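Everybody in my camping group has decided that a portable toilet is the thing we were all missing. I have questions. Thread, because I've been reading product pages for three evenings and somebody should get some use out of it.

First, the word "portable." Every one of these is portable when it's empty. So is a bathtub, if you've got a friend. The Bromel page has a big heading about how light it is and then never says what it weighs with a full tank. I looked. I looked in the PDF too.

Second, capacity. The Sollar listing says "up to 100 flushes." Up to! With how much water per flush? If you press the thing for half a second and hope for the best, sure, you'll get 100. Four adults and a kid at a lake for a long weekend will not be pressing it for half a second.

And the two tanks never match. You run out of rinse water while there's still room below, or the other way around, and the other way around is the one you'll remember.

Third, reviews. One model has 1161 of them. I read 15 pages. Most are written the day the box arrived. "Looks great, seems sturdy, can't wait to try it." Five stars. Come back in September and tell me about the seal.

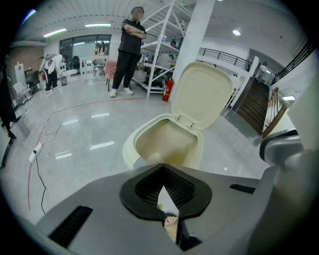 Lids are my biggest gripe and I don't see anyone testing them. A cheap lid flops down on your back when you lean, or it won't stay up at all on uneven ground, and ground at a campsite is always uneven. Cream everywhere, two small metal hinges, lid standing straight up on a nice shiny indoor floor: fine, lovely, now put it on a slope behind a pop-up tent at 2 a.m. I do like seeing metal there. How it holds up after a wet season is another matter and no listing will tell me.

Also, who picked cream? Every brand has it. I get that dark plastic cooks in the sun, but there's a whole range of colors between black and "dentist's office, 1980s." Cream shows every bit of dirt you track in. Maybe that's the point. I'd still take a plain gray.

Somebody asked about the Prurport, the folding one with bags. It's cheaper and it's basically a stool. The bags are sold separately and you can guess where they make their money. I priced a summer's worth and it came out to more than the stool.

Somebody else swears by Walczak because the rim is thick. OK, I'll give you the rim. I've sat on the thin kind and it's like sitting on a bucket, so a thick rounded one is worth paying for. That's one real feature. The "comfort contour technology" next to it on the page is the same rim again with a longer name.

Things I'd want to know before paying for any of them: how the latch between the tanks feels when it's gritty, whether the pour spout glugs, what a replacement seal costs, and if you can even buy one. I emailed two of the companies in June. One sent me a coupon.

So no, I haven't bought one. The campground has a block with doors and a light, 3 minutes' walk from our usual spot. If you've had yours for more than one season, I do want to hear about it, especially the seal.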